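**Girora maple work board**

The Girora is a solid maple board for tabletop work. It sits on a bench, a desk or a perforated table and gives you a smooth pale surface for sorting, assembling, drawing, or setting out small parts and blocks. It's made to order in the Baslow workshop from planks glued edge to edge and planed flat on both faces.

We started making it when customers kept buying our Penavon kitchen board and using it for anything but food. The Penavon has a juice groove and feet, and both get in the way on a work table. The Girora has neither. It's the same maple with a plain surface, and you can use either side.

## Wood and finish

Every board is hard maple. The color runs from nearly white to a light honey, and the grain is often wavy. We don't sort for matching planks, so you'll see the joins as faint lines across the board. You shouldn't be able to feel them. If you can, send it back and we'll plane it again at no charge.

The standard finish is two thin coats of hardwax oil, sanded between coats. It has very little shine, so overhead lamps don't leave a bright patch in the middle of the work. Boards can also be ordered bare if you'd like to finish them yourself. Bare boards mark quickly and should be oiled within a week or two of arriving.

## Sizes

| Model | Length | Width | Price |
|---|---|---|---|
| Girora Standard | 90 cm | 60 cm | $183 |
| Girora Long | 120 cm | 60 cm | $200 |

Both come with square edges, lightly broken by hand so they don't catch a sleeve. Other sizes are possible. Write to Tuncay Canpolat in the workshop with the length and width you need, and he'll reply with a price and a date. Odd sizes usually take a couple of weeks longer.

## Setting it on a table

The board is heavy enough to stay put for light work. On a slick metal top it can creep if you lean on it, and a sheet of thin rubber matting under it will stop that. The matting isn't included, but any hardware store has it.

For a perforated table, we can drill the underside for threaded inserts so the board bolts up from below and the top stays clear. Send us the hole spacing, center to center, and the thread you want. Measure across ten holes and divide – it's easy to be a little off when you measure just one gap. 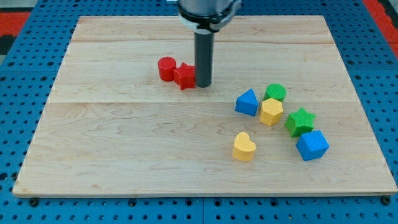

Pale maple is a good background for colored pieces. Reds, blues and greens are easy to tell apart on it, and so is yellow, though on the honey-toned boards yellow stands out a bit less. If that matters for what you do, put "light planks" in the order notes and Muammer Akgül will pick through the stack for you.

## Care

Wipe with a damp cloth and dry it right away. Don't soak the board or leave a wet cup on it. Store it flat, or on edge with air on both sides. A board left leaning against a radiator will cup, and we can't replace it under the guarantee. Small dents can be raised with a damp cloth and a warm iron, then sanded and oiled again.

## Ordering

Quote stock number 1766 for the Standard. The Long is listed under the same number with an L after it. The Ersoy trestle fits both and is sold separately. Prices were last changed May 5, 2023, and don't include shipping.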